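Teaching by Remote: Gallery from the Kernel Sessions

Posted 7/16/20 by Jeferson Lacerda

Kernel is our small project on showing a robot arm a job by remote control and letting it learn from what the person did. The operator sits at a screen and moves a hand controller. The arm in the simulator follows, and every motion of the arm and fingers is saved along with the camera views. One complete try, from the start position to the release, is what we call a demonstration.

We began in April with simple pushing tasks. By the end of this round we had 2129 saved demonstrations from 14 operators, most of whom had never driven an arm before. The simulator is Gondau, with table setups built by Stedine. The control software is our own and still changes from week to week.

A new operator gets 134 practice tries before anything is kept. That sounds like a lot, but the first ones go fast and many end early. The usual trouble is depth. People line up well from side to side and then stop too high, or come down too far and press on the table. The controller gives no sense of touch, so all of it has to be judged by eye.

Lining up over the table

Fingers down and close together, just above two thin reddish-brown pieces on the wood. We ask operators to slow down at this height and check both views before going lower. 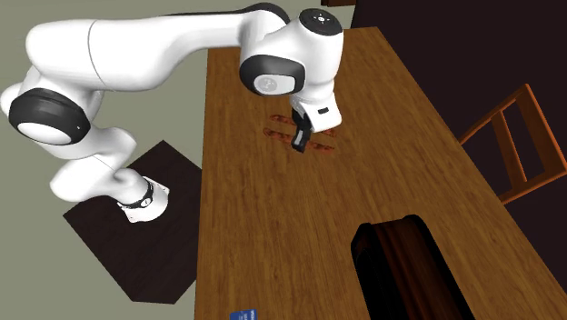
Close work

The close view is for the last bit of the approach. From the wide view it is easy to get the arm near a part, but the angle of the fingers against a rail is hard to read. New operators tend to stay with the wide view too long. After the first set of practice tries we turn it off for a while so they get used to working close.

A shape with two long rails and a crossbar between them has more than one place to take hold. We leave that choice to the operator and ask only that they commit to one place per try – changing grip halfway makes a demonstration hard to learn from. Between the gripper fingers, the orange-brown rails run diagonally over the wood grain, with small notches along their edges.

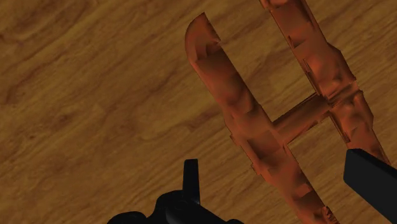 Pearce wrote in to ask whether we throw out the slow demonstrations, as his group found that long pauses taught their arm to stop in mid-air. We keep them, but trim any pause longer than 4 seconds before training. Short waits stay in. Operators often stop for a moment just before closing the fingers, and taking all of those out made the learned motion too abrupt at the point where it should be careful.

He also asked about guiding a real arm by hand instead. We tried that first. It is quicker to pick up, and people like it, but the person's own arms kept getting in front of the camera and we had to drop a good part of what we recorded. Remote control takes longer to learn and leaves the view clear.

The operator notes and the settings for the hand controller will go up on the Kernel page once the next version of the software is out.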